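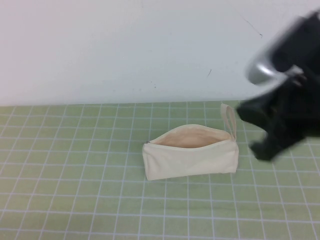 1. Background and Purpose of the Project

This report presents the findings of a one-semester student project on trail user conduct and signage at the Bokedel Trail System. The project was completed for the course Recreation Planning and Community Organizations and was carried out in cooperation with the Pradholm Trail Association, the nonprofit group that maintains the system under an agreement with the county.

The Bokedel system is open to hikers, horseback riders and mountain bikers. All three groups share most of the mileage. In recent years the Association has received complaints about close passes, loose dogs and blocked tie areas at the trailheads. Its board asked whether new signs at trail junctions would reduce these complaints, and whether the present signs were being read at all.

The project set out to answer two questions. First, do trail users know the right-of-way rules that apply at Bokedel? Second, where do users expect to find those rules?

2. The Trail System

The system has two public trailheads. The Brudero trailhead, on the north side, has a gravel lot large enough for trucks with horse trailers. The Després trailhead, on the south side, has a smaller paved lot and is used mainly by hikers and cyclists. Trailers are not prohibited at Després, but the turning space is tight and the Association discourages them.

There are 11 marked junctions. At the time of the project, every junction had a post with the trail name and a direction arrow. Right-of-way rules were posted only on the kiosk at each trailhead. The Brudero kiosk stands beside the trailer parking. The Després kiosk stands behind the restroom building and cannot be seen from most of the parking spaces.

The rules themselves are the ones found on many shared trails. Cyclists yield to hikers and riders, and hikers yield to riders. Downhill traffic yields to uphill traffic of the same kind. Dogs must be leashed within the trailhead areas and under control elsewhere.

3. Methods

Two methods were used: a written survey and a field inventory of signs.

The survey was offered on paper at both trailheads during May and was also available online through a link on the Association's website. It had nine questions. Three asked about the type and frequency of trail use, four tested knowledge of the rules, and two asked where the respondent would look for trail information. No names or addresses were collected.

The Association's gate counters recorded 1076 entries during the survey period. A total of 341 completed surveys were returned. Because one person may enter more than once, and because some online respondents may not have visited in May, these two figures cannot be used to calculate a true response rate.

The field inventory covered both kiosks and all of the junction posts. Each sign was checked for legibility, height, and visibility from the saddle as well as on foot. The last item was added at the request of the Association, whose equestrian members had reported that several posts were hidden by brush when approached on horseback from the east.

4. Findings

4.1 Knowledge of the rules

Most respondents knew that cyclists must yield to horses. Far fewer knew the rule for uphill and downhill traffic, and this was true of all three user groups. Riders gave the highest share of correct answers overall. Hikers who reported visiting less than once a month gave the lowest.

The question about dogs produced the most varied answers. Many respondents believed that leashes were required on the entire system. Others believed that no leash rule existed. Several wrote comments in the margin saying that the kiosk and the website did not agree. This was checked and found to be correct: the website still carried an older version of the rule. The Association has been informed.

4.2 Where users look for information

Respondents who entered at Brudero most often named the kiosk as their source. Respondents who entered at Després most often named a phone map or "other people on the trail." The difference appears to be connected to the location of the Després kiosk, although the survey did not ask about this directly.

4.3 Condition of signs

The inventory identified 22 defects. The most common were faded lettering, leaning posts and brush growing over the sign face. Two arrows at the lower creek crossing pointed to a section of trail that has been closed for rerouting — a matter that was reported to the Association on the same day.

Posts set at walking height were generally easy to read on foot but were difficult to read from horseback when the trail was narrow and the post stood close to the edge.

5. Recommendations

The following steps are recommended to the Association, in order of priority.

Correct the leash rule on the website so that it matches the kiosks.

Move the Després kiosk to the path between the parking lot and the first gate.

Add a small yield symbol to the junction posts on the shared hills, beginning with the ridge section.

Trim brush at all junctions before the fall riding season, and include the view from the saddle in the yearly sign check.

Set any replacement post back from the trail edge where the ground allows.

New signs at every junction are not recommended at this time. The cost would be considerable, and the defects in the present signs should be repaired before others are added.

6. Limitations

The survey was taken in a single month, before the busiest part of the season. Persons who stopped to complete a form may be more interested in trail rules than other users. Cyclists were probably underrepresented on paper forms, as many began their ride without stopping at the table. The sign inventory was carried out in dry weather and does not address conditions when the lower trails are muddy or under detour.

7. Submission

The report was submitted to the course instructor and to the board of the Pradholm Trail Association on July 20, 2024. Blank copies of the survey form and the full sign inventory table are held by the Association and may be requested through its office.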